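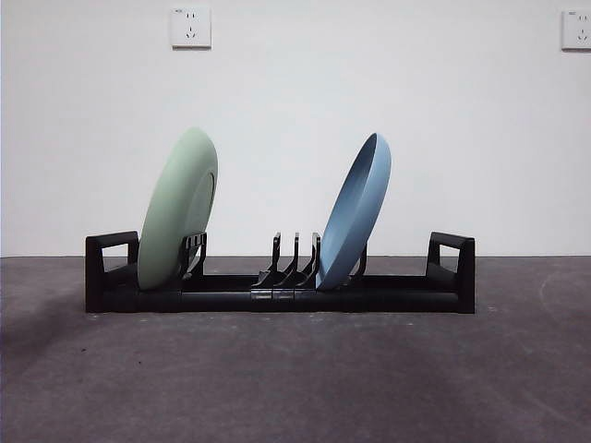
2 min read

Fumham Community Hall Users' Group
Minutes of the September meeting

The meeting opened at 7 p.m. Minutes of the last meeting were approved with one correction: the path light is on the Plidolville side of the building.

Kitchen. The dish rack stays with the hall. Groups are asked to put plates back in the cupboard before they lock up. The Sunday lunch group asked for a second kettle. Agreed.

Roof. Plutovov quoted $1,000 to replace the flashing over the back door and clear the gutters. A second quote has not come in. Agreed to accept Plutovov if nothing arrives by the end of the month.

Hire rates. The evening rate stays at $30. The all-day rate was discussed and left alone. Two members wanted it noted that they would have raised it.

Book sale. Takings were $300. Unsold books went to the school. The folding tables need new feet before they are used again.

Kiều has asked to rent the side room for a cooking class. Dates to be checked against the choir's bookings.

Any other business. The side gate sticks. The key box code will change after the meeting.

Closed at 8:15 p.m.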